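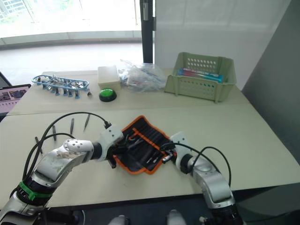
Hamidreza Mohammadi asks whether Undivar can open a compressed archive without unpacking all of it first. It can. Undivar reads the index at the head of the archive and lists every file, so that single items may be copied out on their own.

Undivar 16 is the current edition of the archive manager published by Granlow. It opens and creates archives of up to 2,000 files in the standard edition. The office edition has no such limit – it also allows password rules to be set for a whole department.

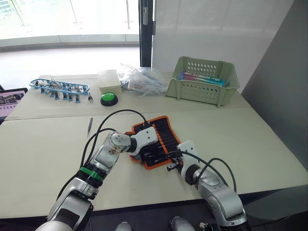 Folded tool roll on the work table

Supported formats: 51, listed in full in the user guide
Languages: English, French, German
Licence: one user, two computers
Updates: free until the next main edition

Customers who hold a licence for Mutalach may transfer it to Undivar at no charge. Requests should be sent through the account page, quoting the original order number. Orders for more than 1,000 users are handled by Howells.

Page last revised Sep 17, 2018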